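3. 内装仕上げを表す語彙と居住者の評価

3.1 調査の対象と手続き

本節では、ガークヴィル（Garkville）およびクリストン（Cliston）の両地区で実施した質問紙調査と、その後の面接調査に基づき、居住者が床、壁、天板の仕上げをどのような語で記述するかを検討する。質問紙は2,000票を配布し、1,658票を有効回答とした。面接調査には、質問紙の末尾で協力の意思を示した者のうち155名が参加した。面接はサイミ・パルタネン（Saimi Partanen）とネッリ・ライティネン（Nelli Laitinen）が担当し、回答者の自宅または地区集会所において実施した。

質問紙は自由記述欄と評定尺度からなる。自由記述欄では、回答者が最も長い時間を過ごす部屋を一つ選び、その床、壁および主要な水平面について、色、模様、手触りをそれぞれ自分の言葉で書くよう求めた。評定尺度では、同じ部屋の落ち着き、清潔感、掃除のしやすさ、飽きにくさを尋ねた。先行する予備調査では色名の選択肢を提示していたが、選択肢にある語がそのまま自由記述に流用される傾向がみられたため、本調査では色名を一切提示していない。

記述の分類にあたっては、オライア・カンポス（Olaia Campos）の提案した区分を用いた。すなわち、色名のみによる記述、素材名を含む記述、模様の形状に言及する記述の3区分である。一つの回答が複数の区分にまたがる場合は、文中で先に現れた語の区分に含めた。分類は二名の判定者が独立に行い、判定が分かれた回答については協議により決定した。

3.2 模造素材をめぐる記述の揺れ

自由記述において最も揺れが大きかったのは、天然素材の外観を写した仕上げに対する呼称である。木目を印刷した床を「木の床」と書く者、「木目の床」と書く者、「木に似せた床」と書く者が同じ集合住宅の中に混在しており、築年数や住戸の広さとの明瞭な関係は認められなかった。面接で改めて尋ねたところ、「木の床」と記入した回答者の多くが、それが印刷であることを承知したうえでその語を選んでいた。
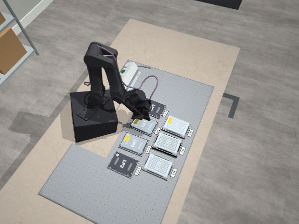
仕上げの呼称を考える際には、色と模様のいずれが先に意識されるかを区別しておく必要がある。面接の記録では、床については模様が、天板については色が先に語られる例が目立った。灰色の床に木の板を並べた柄が入り、筋状の木目と淡い色の継ぎ目が見えている場合、これを「灰色の床」と呼ぶか「板の床」と呼ぶかによって、続く記述の内容は異なってくる。前者を選んだ回答者は照明や壁との釣り合いに話を進め、後者を選んだ回答者は板の幅や継ぎ目の向きに言及することが多かった。ベージュ地に淡いまだら模様のある天板では事情が異なり、石に似た柄であっても「石」の語を用いず、「ベージュの台」とのみ記す回答が繰り返し現れた。

こうした非対称は、面の大きさだけでは説明できない。エルトゥールル・コジャバシュ（Ertuğrul Kocabaş）は、継ぎ目のように直線的で反復する要素が素材名の想起を促し、まだらのように境界の曖昧な要素は色名の想起を促すとの見方を示している。本調査の回答はこの見方とおおむね整合するが、浴室のタイルに関しては例外が多い。タイルは明確な目地をもつにもかかわらず、「白い壁」「青い床」といった色名のみによる記述にとどまる傾向があった。浴室では清掃に関する関心が強く、汚れの目立ちやすさが色名と結びついている可能性がある。

世代差については慎重な扱いを要する。高齢の回答者には「リノリウム」「化粧板」といった具体的な素材名を挙げる者が多かったが、面接で現物を確認すると、記入された素材名と実際の素材が一致しない例も含まれていた。これらの語は素材そのものの同定というより、手入れの方法を共有する一群の仕上げに対する総称として用いられていると解される。したがって、自由記述の素材名を住戸の仕様に関する資料として直接利用することは適切でない。

3.3 異なる仕上げが隣接する場合の評価

一つの部屋に複数の仕上げが併存するとき、居住者の評価は個々の面の評価の平均とは一致しない。クリストンの回答では、床と天板の双方に模様がある部屋は、一方のみに模様がある部屋に比べて落ち着きの評定が低い傾向にあった。ただし、二つの模様の明暗差が小さい場合には、この傾向は弱まる。面接では「どちらも薄いので気にならない」「模様があることを忘れていた」といった発言が得られている。

金属面については、光沢よりも穴や溝の有無に言及する回答が多くみられた。台所の換気口や暖房機の覆いのように、小さな穴を規則的に並べた板は、周囲の仕上げと色が近くても独立した部材として認識されやすい。

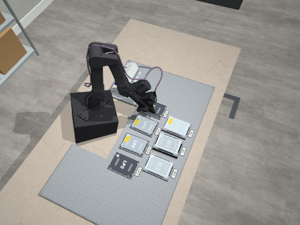
図1　石に似たまだら模様のベージュの天板と灰色の有孔金属板。床は灰色の木板柄。

有孔の面に対する評価は、掃除のしやすさの項目で特に分かれた。穴に埃がたまることを挙げて低く評定する者がある一方、汚れが目につきにくいとして高く評定する者もあった。ガークヴィルでは前者が優勢であり、クリストンでは後者が優勢であったが、両地区では住戸の換気方式が異なるため、この差を地域の嗜好に帰することはできない。パーヴォ・ヤースケライネン（Paavo Jääskeläinen）が担当した追加の聞き取りでも、回答者は穴の形状より設置の高さを問題としていた。目の高さにある有孔板は拭く機会が多く、床に近いものは長く放置されるという。

部屋の用途による違いも認められる。居間では模様の向きに関する記述が少なく、廊下と台所では多い。廊下については、板目が歩行方向に沿うか直交するかによって奥行きの印象が変わるとする回答が複数得られた。台所については、作業台の長辺と床の継ぎ目とが平行でないことを不満とする記述があった。いずれも改修を経験した世帯に偏っており、施工時に向きの選択を求められた経験が、その後の観察を細かくしたものと考えられる。

壁の仕上げでは、淡い灰色に対する評価が安定していた。清潔感と飽きにくさの両項目で地区間の差が小さく、年齢による差も認められない。自由記述では「普通の壁」「特になし」とする回答が多く、評定が高いにもかかわらず記述量が最も少ないという結果となった。記述の少なさを無関心の表れとみるか、満足の表れとみるかは、本調査の設計では判別できない。面接においても、壁の色を問われて実際に壁を見直してから答える者が少なくなかった。
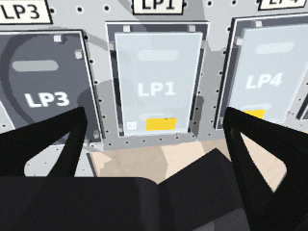
3.4 分析上の制約

本調査の回答は、いずれも居住者が日中に記入したものと想定しているが、記入時刻の記録は求めていない。照明条件が色名の選択に影響することは広く知られており、灰色とベージュの境界に位置する仕上げについては、夕刻の記入によって後者に偏った可能性が残る。面接調査は土曜日に集中したため、就業形態による参加者の偏りも考慮しなければならない。

また、質問紙の翻訳に伴う問題がある。原文で「模様」に当てた語は、回答者の一部には装飾的な図柄のみを指すものと受け取られ、木目や石目は該当しないと判断された。この点が確認された回答は模様に関する集計から除外し、色名に関する集計にのみ用いた。次節で扱う評定値の比較においても、同じ基準を適用する。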